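Why Won't the Ketchup Come Out?

Hi, I'm Gitau Mfaume, and I write the kitchen science page for kids at Tanero. In February a reader named Sang sent me one question on a postcard, in very big letters: WHY IS KETCHUP SO STUBBORN? I love this question! I have been annoyed by ketchup since I was small enough to need a cushion on my chair.

You know how it goes. You tip the bottle over your fries and nothing happens. You wait. You tip it some more. Then, SPLAT, half the bottle lands on your plate and your fries are swimming.

Is ketchup a liquid or a solid?

Good question, and the answer is a bit of both. Water is an easy liquid. Pour it and off it goes, every time. A brick is an easy solid. It stays put until you pick it up. Ketchup is mostly tomatoes, vinegar, sugar and water, and floating all through it are teeny bits of tomato. Those bits bump into each other and get tangled, kind of like kids in a crowded hallway who all stop to talk. While they're tangled, the ketchup sits there like a soft solid.

Now give it a push. The bits start sliding past each other, the tangle loosens up, and the ketchup gets runny. The harder you push or shake, the runnier it gets. Scientists have a name for this, shear thinning (say it "sheer"). Paint does it too, and that's handy, because you want paint to spread under the brush and then stay on the wall and not dribble onto your socks.

So why the big splat?

When you whack the bottom of the bottle, you're giving the ketchup a really big push all at once. For a moment nothing moves, then the tangle gives way and a whole lot of it goes runny together. Whoosh.

My tip is to put the cap on tight (please, please check the cap, I once didn't and my mom's curtains were never the same) and shake the bottle before you open it. Then open it, tip it over, and give it small pushes. If it's a squeeze bottle, squeeze gently. You're in charge of how much push it gets, so you're in charge of how fast it comes out.

Why do some bottles stand on their heads?

Next time you're in a store, go and look at the ketchup shelf. Lots of squeeze bottles stand with the cap at the bottom. The ketchup creeps down toward the cap while the bottle is just sitting there, so it's already waiting when you want it. Glass bottles usually stand the other way up, and that's a lot of the reason they make you wait.

A bottle lying on its side is somewhere in the middle. The ketchup slumps along the lower side, and when you pick the bottle up, you still have to get it moving toward the cap.

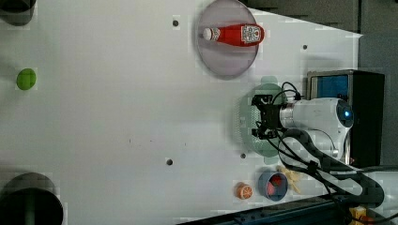
Try it yourself: the slow race

You'll need a baking tray, a spoon, some ketchup, some water and a grown-up who doesn't mind a mess.

Put one spoonful of ketchup at one end of the tray and one spoonful of water next to it. Lift that end of the tray a tiny bit. The water runs off right away, and the ketchup will probably just sit there looking proud. Keep lifting, very slowly. At some point the ketchup starts to slide. Stop and see how high your hand is!

Then do it again with fresh ketchup, but this time stir it hard in a cup for 17 seconds first and get it onto the tray quickly. Does it slide sooner? It did for me, though my second try was a bit of a muddle and I had to wipe the tray and start over.

You can also try mustard, yogurt or honey. Honey is a sneaky one. It's thick, but stirring doesn't thin it out the way it does with ketchup. Warming it up does.

Write down what you find and send it to me. Sang, this one was for you, and thank you for the postcard. It's on my fridge.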